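March 8, 2025

Props table, continued. Finally got the kitchen corner laid out properly this morning, and I must say I'm rather pleased with it! Margareta's plain cloth went back in the Bolger box (it looked like a hospital in here) and out came the strawberry one, which I'd been saving since January for no good reason at all.

Spent far too long on the fruit. Oana Neagu wanted a great heap of it, I wanted hardly any, and we met somewhere in the middle. Apples kept rolling off the top, so they're out. The tomatoes stay — green ones, they hold up better and I like them next to the oranges. Tried the deep white dish first and you couldn't see a thing in it, so it's the red plastic bowl with the holes from now on. Label on the shelf is 1246 if anyone wants to put it back where it lives.

Cloth needs an iron. I did tug it straight twice and then gave up. Also please don't move the plush to the Fonden shelf again, I spent 12 minutes looking for it!
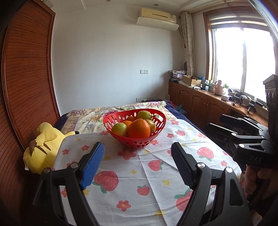 Red bowl on the strawberry cloth: oranges, green tomatoes, lemon. Pikachu to the left.

Still to do: ask Margareta whether the Cakis cups go with this cloth or the plain one, and find a second lemon in case this one goes soft. Oana thinks the pattern is too busy for the cups. I think she may be right, but I'd like to see it with them on before we decide.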